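Kitchen corner, notebook, January

Coffee first, then this. I promised Bokdale an entry on the break corner before we reorder anything, so I'm writing it while the kettle does its thing and before I forget what we settled on.

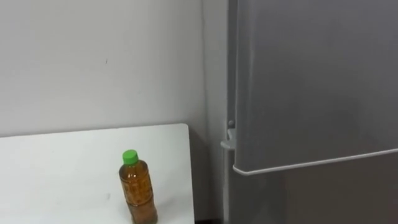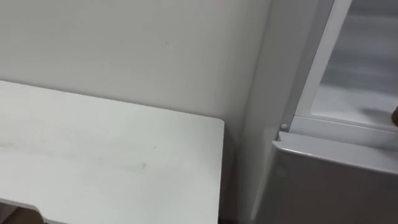
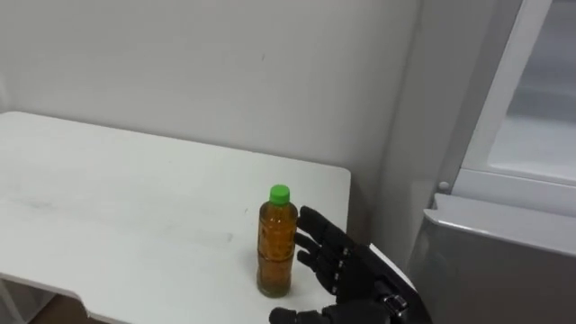
Tea is the main thing I wanted to get down. We've been steeping the Zirndale roasted leaves cold in the big jug, and I'm finally happy with it — 7 grams to the liter, 6 hours in the fridge, then strain twice (the paper filter takes forever, but the mesh one lets all the dust through!). My old notes say 78 degrees for the hot version and I still like that one on a cold morning, only it goes bitter if I get distracted, and I always get distracted. For color I'm going by the bottle with the green cap on the white table, that amber-brown is what I want the next jug to come out like. If yours is paler, give it another hour. If it's much darker than that, thin it a bit and write down what you did, please, so I can stop guessing.

Other stuff while I'm at it. The white tabletop has smudges again. I tried the Lolinine spray on a corner of my own desk and it left a film, so I'd stick with dish soap and a soft cloth for now. The next fridge clear-out is on me, so put your initials on anything you want to keep!

Budget left for the corner is 3000, and I'd love to spend part of it on a second jug and a decent strainer. Org has a strainer I like but shipping is slow. Ask again next month.

Still to do: buy filters, wash the jug lid, find the good scale.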